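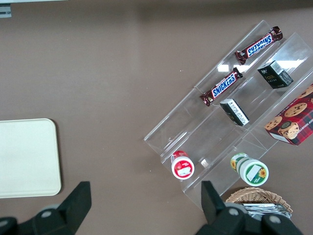

Takevari Pick is grasp planning and perception software for two-finger grippers with a wrist camera. Runs on your own PC next to the arm, no cloud account. Built for the annoying stuff: small retail goods, mixed up, on shiny fixtures. Clear acrylic is the one most people write to us about. A stepped acrylic organizer throws white glare off the top tier, the dividers are nearly invisible, and then you have two Snickers bars lying at a slant with one logo upside down to the camera. Pick treats the glare patches as unknown, not as surface, and plans from what it can see of the wrapper. Label direction doesn't matter for the grasp. It does matter for the place step, see Orientation below.

Search products, manuals, downloads

What you get

Pick Core – the planner. Takes a wrist image, depth if you have it, and gives back ranked grasps with finger opening, approach angle and a clearence score.
Pick See – segmentation and item matching. Works from color alone, works better with depth.
Pick Bench – desktop tool for replaying runs, editing item cards, checking why a grasp was refused.
Command line tools for batch replays. Same engine as Bench, no window.

All of it in one installer. License decides what opens.

Transparent and reflective fixtures

Mask step runs first. Glare, clear edges and see-through partitions go into a separate layer, and the planner keeps the fingers out of that layer unless you say otherwise. You can draw the fixture once in Bench and lock it. Recommended for anything with compartments, saves a lot of refused grasps near the dividers. If the organizer gets nudged, re-run Align Fixture – one button, one wrist image from overhead.

Foil and crinkly packets: use the Soft Pack profile. Don't use Rigid Box on foil, the outline it makes is too tight and the fingers come in short.

Baskets and trays

Woven rims used to be a problem in version 1, the segmenter split one basket into a dozen strips. Fixed in version 2. Containers now get their own class, with rim, floor and inside volume as separate regions. Set a container as a source, a target, or keep-out. 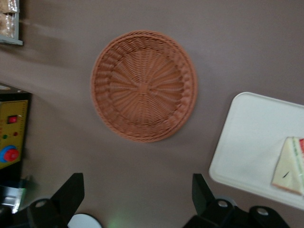 Round woven basket and tray with a sandwich wedge, wrist view.

Place targets inside round containers are set from the rim, so a basket that turns a bit between runs keeps its target. For trays with rounded corners turn on Corner Trim or you'll get place points hanging over the lip. Soft food (sandwiches, rolls, wrapped bread) wants the Gentle profile plus a closing limit from your gripper driver. Pick sends the limit, the driver has to obey it. Check that before you start.

Fixed equipment at the side of the table should be entered as keep-out. Switches and knobs especially. A box drawn in Bench is good enough, leave a margin.

Orientation

Item cards hold a face-up side and a reading direction. If both are filled in, Place will turn the item to match. If the needed turn is outside wrist limits, the planner asks for a regrasp or skips, your choice in Settings > Place. Cards with only one photo will often guess the reading direction wrong on boxes with plain backs. Use six photos, one per side. Bars and tubes can get by with less.

Item library

Ships with 3,169 item cards, mostly packaged grocery and small household. Cards are plain files, you can edit, copy or delete them. Your own cards stay on your own disk. Seasonal packs change a lot, so add a new card instead of overwriting the old one.

Partly hidden items are fine as long as one usable edge is in view. Items cut off at the side of the image get flagged and Pick asks for a second look before it commits. You can turn this off. Faster, more misses.

Drivers

Lundent two-finger grippers, all current models.
Bauerfeind arm controllers, firmware 6 and up.
Trotham wrist camera mount – calibration file included, choose it from the list.
Anything else through the open driver template. Python or C++. Sample code is in the install folder under drivers/blank.

Finger shapes are loaded from a mesh. If you change to longer or thinner fingers load the new mesh, otherwise clearance scores are wrong and you will hit dividers.

Requirements

64-bit PC, dedicated graphics card, 20 GB free disk. Recorded runs take extra space, put them on a second drive if you can. Wired network to the controller. Wi-Fi works for Bench, please not for the live planner.

Licenses

Single cell: one arm, one PC. Core + See + Bench.
Lab: up to 20 seats of Bench, 2 live cells.
Moving a licence to another PC is free, do it from Help > Release first, then install on the new one. If the old PC is dead write to support with the serial.

Known issues in this release

– Very dark boxes next to each other may merge into one item when there's no depth. Add a bit of side light or lower the Merge slider.
– Bench forgets window layout after sleep.
– Lids with pictures on them sometimes match to the wrong jar card. Crop the card photo to the lid.
– Replay timeline jumps when a run has been trimmed at both ends.

Fixes for the first two are planned for the December update. Upgrade from version 1 keeps your item cards but not your keep-out boxes, so export those before you install.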